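生活技術基礎演習　配布資料　第6回
布類の取り扱い(2) タオル類の平置き・折りたたみ・収納

2018年12月配布 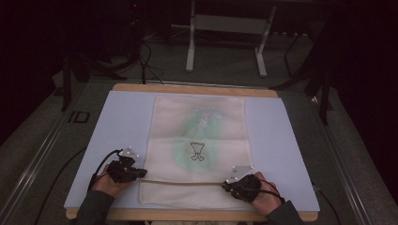

図6-1　作業面に縦長に広げたタオル。下に淡い色のフォームシートを敷いている。

1　本時の位置づけ

前回は、布の組織と吸水性の関係について、平織布とパイル布を比較しながら学習した。本時は、洗濯および乾燥を終えたタオル類を対象とし、平置き、折りたたみ、収納に至る一連の作業を扱う。折りたたみは日常的な作業であるが、施設や宿泊業、家庭科の実習室など、複数の者が同じ物品を使用する場では、仕上がりの寸法と向きをそろえることが求められる。受講者は、各自の習慣的な折り方をいったん離れ、本資料に示す手順に従って作業を行うこと。

2　到達目標

(1) タオルの縦方向、横方向、表裏、耳および縁を区別し、正しい用語で説明できる。
(2) 作業面に対してタオルを平行に置き、しわおよび折り癖を手で整えることができる。
(3) 二つ折り、三つ折り、四つ折りを使い分け、収納場所に応じた仕上がり寸法を選択できる。
(4) 図柄のある布について、図柄の位置を考慮して折り順を決定できる。

3　用語

耳　織物の両側端をいう。タオルでは長辺側にあたることが多い。
縁　本資料では、短辺側の縫い止められた端を指す。三つ折り縫いが一般的である。
輪　折ったときに布がつながっている側をいう。棚に収納する際は、原則として輪を手前に向ける。
折り癖　以前の折り目が布に残ったもの。横方向に残ることが多く、新しい折り目とずれると仕上がりが乱れる。
折り代　収納寸法に合わせて折り込む部分をいう。

4　作業面の準備

作業面は、タオルを広げても四辺が外に出ない広さを確保する。木製の板を用いる場合には、布が滑りやすいため、上にフォームシートを敷く。図6-1では、板のほぼ全面をシートが覆い、奥と手前に板の木地が残っている。シートは板と平行に置く。斜めに敷くと、シートの縁を目安にして布の向きを合わせることができない。

シートの表面に糸くずや水滴がないことを確認する。演習室のシートは淡色であり、汚れが付着した場合は速やかに担当教員に申し出ること。中性洗剤を含ませた布で拭き、乾いた布で仕上げる。アルコールは使用しない。

5　平置きの手順

手順1　タオルの短辺を両手で持ち、作業面の奥側から手前に向けて静かに下ろす。空中で強く振ることは避ける。
手順2　長辺が作業者から見て縦になるように置く。短辺は板の手前の辺と平行にそろえる。
手順3　両手をタオルの左右に置き、位置のずれを確認する。片方の手で布を軽く押さえ、もう一方の手で反対側の耳を外へ引く。引く力は、布が浮き上がらない程度とする。
手順4　手のひらを使い、中央から外側に向けてしわを伸ばす。指先で押すと部分的に布が伸び、左右の長さに差が生じる。
手順5　手前の縁を整える。縁は縫い縮みのために波打ちやすく、図6-1のタオルにおいても下端にわずかな乱れが認められる。左右の角を同時に持ち、水平に引いて直線に近づける。

折り癖が残っている場合は、その位置をあらかじめ確認しておく。図6-1のタオルには、中央部と下部に薄い横方向の折り線がある。既存の折り線が新しい折り位置と一致するときはこれを利用し、一致しないときは手順4を二度繰り返してから次の作業に移る。

6　図柄のある布の扱い

無地のタオルでは折り順が外観に影響することは少ないが、図柄のある布では、折り上がりの面にどの部分が出るかによって印象が異なる。来客用、贈答用、展示用の場合は図柄の主要部分を表に出し、日常の収納では寸法の統一を優先する。

図6-1のタオルは、オフホワイトの地に色の薄い緑の図柄があり、その中央付近に杯またはトロフィー状の小さな線画が入っている。緑の部分は輪郭がぼやけているのに対し、線画は比較的明瞭である。このような布では、線画を基準点とし、これが折り上がりの中央にくるように左右の折り幅を決めるとよい。図柄が布の中心からずれているときは、折り幅を左右で変えることになるため、必ず仮折りを行ってから本折りに移る。

プリントの退色には、洗濯の反復、直射日光、漂白剤、摩擦など複数の要因がある。外観のみから原因を特定することはできない。退色の有無は吸水性の良否を示すものではなく、使用の可否は生地の薄れ、穴、縁のほつれ、臭気によって判断する。

7　折り方の種類

ア　縦二つ折り・横二つ折り(四つ折り)
長辺どうしを合わせ、次に短辺どうしを合わせる。作業が速く、数量の多い場合に適する。輪と縁が重なるため、角に厚みの差が出やすい。

イ　縦三つ折り・横二つ折り
左右の長辺を順に内側へ折り、幅を三分の一とした後、奥から手前へ二つに折る。耳が内側に隠れるため、棚に並べたときの外観が整う。本演習の標準とする。

ウ　縦三つ折り・横三つ折り
イと同様に幅を三分の一とし、長さも三等分して折る。奥行の浅い引き出しに適する。厚手のタオルでは中心がふくらむため、積み重ねは五枚までとする。

エ　巻き仕上げ
幅を三分の一とした後、手前から巻く。かごに立てて収納する場合に用いる。巻き始めが緩いと自立しない。

8　収納

演習室では、Vunero棚に標準折りのタオルを、Trasta引き出しに横三つ折りのタオルを収納する。棚は輪を手前、引き出しは輪を上に向ける。新しく折ったものは棚では下段の列に、引き出しでは奥に入れ、先に収納したものから使用する。完全に乾いていないタオルは収納してはならない。湿り気の有無は、折り目の内側に手の甲を当てて確かめる。

9　演習課題

課題1　支給されたタオル一枚について、長辺、短辺、既存の折り線の位置を測定し、記録用紙に記入しなさい。測定は平置きの後に行うこと。
課題2　同じタオルをア、イ、ウの三通りに折り、仕上がりの縦、横、厚さを比較しなさい。
課題3　図柄のあるタオルを一枚選び、来客用として折る場合の折り順を図示し、その理由を200字以内で述べなさい。
課題4　標準折りを5回繰り返し、角のずれを毎回測定しなさい。ずれが大きくなった回については、平置きのどの手順に問題があったかを考察しなさい。

演習時間は40分とする。記録用紙は終了時に回収する。

10　評価の観点

平置きの正確さ、折り上がりの角のそろい、記録の記述を評価の対象とする。作業の速さは評価に含めない。課題3については、図柄の位置と折り順との対応が説明されているかを重視する。

11　次回の予告および持ち物

次回は、シーツ等の大判布の折りたたみを二人一組で行う。定規、筆記用具、本資料を持参すること。欠席した者は、補講用の記録用紙をIrnesby棟の資料室で受け取り、次回の開始前に提出すること。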